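**Ticket 1146 - Stock counts drift after nightly sync (Trekwood shop to Hurmont till)**

Status: open, waiting on supplier
Opened: January 9, 2021
Assigned: Baltazar Lozano
Priority: medium

**Reported fault**

Stock levels in the till no longer match the web shop the morning after a sync. Small lines are affected: snacks, household, cleaning. Clothing and footwear are correct. First noticed in December, after the till was moved to the new product table.

**Setup**

- Till: Hurmont, local database, one shop counter
- Web shop: Trekwood, hosted by Waweru
- Sync job: runs at 02:00, exports a CSV from the till and imports it into the shop
- Product rows exported: 833

**Log**

Checked the job history first. Every run is marked complete, no warnings. Import time is normal. Exit code 0 on both ends.

Compared the CSV with the shop table by hand. The file has 833 rows plus the header. The shop reports 833 rows read but only 802 updated. The missing 31 are not listed anywhere in the import log, which only writes a line when a row fails outright. A skipped row counts as success.

Pulled the 31 rows out by comparing SKUs. All of them have a SKU that starts with a zero. The till holds the SKU as text. The importer reads it as a number, drops the zero, finds no product with that SKU and moves on. Clothing SKUs start with a letter, so they were never touched by this.

Tried putting quotes round the SKU column in the export. No change. The importer strips quotes before it guesses the column type.

Tried setting the column type in the import profile. The setting saves, then goes back to "auto" when the page is reloaded. Repeated in a second browser with the same result. Raised with Waweru as a separate fault.

Tried adding a dummy first row with a SKU of letters only, to push the guess towards text. This works on a test file of six rows. It fails on the full file - the guess seems to be made per block and not once at the top.

**Workaround in place**

Added a prefix step between export and import. The script puts "V-" in front of every SKU, and the shop table has been changed to match. Script is saved as `prefix_sku` in the Vedora folder on the back office machine. Run by hand for now. 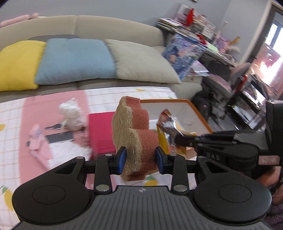
SKU matching was tested on single items before the full file went through. One was a household line and one was a snack line, both from the group that had been skipped. The brown sponge scrubber with the terracotta-coloured face and the snack packet in yellow, red and silver foil are typical of the two lines. Stock for each test item was changed by one in the till, exported, prefixed and imported. Both changes appeared in the shop.

Full run afterwards: 833 read, 833 updated.

**Still to do**

1. Waweru to confirm whether the column type setting can be fixed at their end.
2. Move `prefix_sku` into the 02:00 job. Not before item 1 is answered, or the prefix may have to come out again.
3. Correct the counts that drifted in December. Till figures are to be taken as right.
4. Ask for skipped rows to be written to the import log.

**Note for whoever picks this up**

Do not open the CSV in a spreadsheet and save it. The spreadsheet drops the leading zeros as well, and the file then looks as though the till is at fault. Use a plain text editor.

- B. Lozano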